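Jeridthorpe lane survey, data card

v2, notes by Janaína Bezerra. Last touched 19 April 2020.

What's in here

Street-level pictures of the back lanes at Jeridthorpe, plus one table describing each stretch of lane. 186 pictures, 86 rows in the table. Started as a list of bad surfaces and low branches for the Ukura walking map, then grew. Houses, walls, poles, plants next to the road all go in now.

If you only want the surface notes, take lanes.csv and ignore the rest.

Files

lanes.csv - one row per stretch
pictures/ - jpg, named by lane and running number
notes/ - Edivaldo's typed up field notes, plain text, not cleaned
old_v1/ - keep for now, don't use. Side codes are flipped in two lanes

Columns in lanes.csv

lane_id - short code, never reused
stretch - number inside the lane, counted from the low end
surface - asphalt, concrete, gravel, dirt, mixed
patching - none, light, heavy
slope - flat, up, down (going away from the viewer)
left_edge, right_edge - what comes first at the side of the road. wall, low wall, hedge, fence, building, open
storeys - nearest building only. Blank if you can't tell
pole - y/n, any utility pole in the stretch
canopy - none, some, closed
palm - y/n. Edivaldo wanted this one. It stays
remarks - free text, read these before you complain

How to fill it in

Look at the far end first, then the sides. Slope gets missed if you start with the buildings. Left and right are always as you see them in the picture, not as on the map. v1 mixed these up and it took most of February to untangle.

Asphalt with a different gray in it isn't automaticaly "heavy" patching. Faint darker areas = light. Heavy is for edges you can trace, raised or sunk squares, that kind of thing.

A tall wall and a low wall are different codes. Tall = you couldn't look over it from the road. Where a low wall has a building set back behind it, use "building" for the edge and put the wall in remarks.

Shrubs against a building: edge is still building, shrubs in remarks. Only use hedge when the hedge is the boundary.

Typical stretch, filled in:

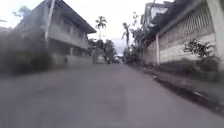

Lane between house and boundary wall, slope up, palm at the far end.

surface asphalt
patching light
slope up
left_edge building
right_edge wall
storeys 2
pole y
canopy some
palm y
remarks: low pale wall at roadside on left, shrubs in front of house, wide eave, balcony on upper floor. Pole is concrete, leans slightly.

Leaning poles go in remarks even when it's slight. The Wuditz people asked for this, they use our table to plan their own walks and want to know where to look up.

Known problems

- 8 pictures have no row yet. List is in notes/missing.txt
- storeys is shaky. Houses with a set-back ground floor got coded as 1 by one of us and 2 by the other. Rechecked the Sukprasert end, not the rest
- blur close to the viewer in plenty of pictures. Don't code surface from the nearest bit of road, use the middle distance
- overcast light in a lot of them, so trees against the sky are mostly outlines. No species names please, "palm" is as far as we go
- canopy "some" is doing too much work. Might split it into one side / both sides in v3. Not decided
- gravel and dirt got swapped in a few rows, fixed the ones I found

Not in here

House numbers, names on gates, who lives where. If you spot any of that in a picture tell us and we pull it. No traffic counts either, people keep asking. Parked cars aren't coded.

Drainage was meant to be a column. Edivaldo has a page of scribbles on gutters and we haven't agreed on the codes, so its in notes/ as is.

Changes since v1

side codes fixed
added pole and palm
"tarmac" and "asphalt" merged to asphalt
dropped the width column, was all guesswork
lane codes now lower case everywhere

Using it

Free to use for maps, teaching, whatever. Say it came from the Jeridthorpe lane survey and say which version. Corrections welcome, send the lane_id and stretch number along with what you think it should say. Please don't send back a whole edited csv, merging those is a pain.

Questions on pictures and the table to Janaína, on the field notes to Edivaldo Coutinho.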